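Aménagement des petits espaces
Séance 2 : le meuble à niches ouvertes
Support distribué aux inscrits de l'atelier de Mutville

Rappel de la séance précédente : toute surface horizontale située à hauteur de main finit par recevoir quelque chose. Le propriétaire n'y est pour rien, la surface non plus. On appellera cela le dépôt spontané, terme qui fait sérieux dans un dossier.

Le meuble à niches se vend sur une promesse : tout est visible, donc tout sera rangé. La première moitié de la phrase est exacte. Sans porte, le fond compte autant que la façade, et un fond de couleur supporte mal la pile de courrier posée devant. Pensez-y avant de choisir la teinte. 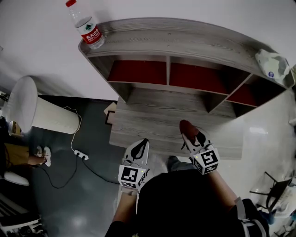 Le plateau mérite un traitement à part. On y trouve en général ce qui attend une décision : la bouteille presque finie, le sac plastique froissé qui pourrait resservir. Krawczyk, dans son catalogue, ne montre que des plateaux nus ou ornés d'une branche sèche. Vous n'aurez pas de branche sèche.

Les formes courbes : elles adoucissent un angle et compliquent tout le reste. Mesurez au gabarit de carton, jamais au mètre rigide. La niche de biais accepte mal les boîtes carrées du type Skuka ; réservez-la aux objets mous ou ronds.

La tablette basse, quand elle avance, sert de marche, de banc et de piège à tibias.

À préparer pour la prochaine fois : relevez le contenu d'un plateau chez vous, sans le ranger avant. Une page, croquis compris.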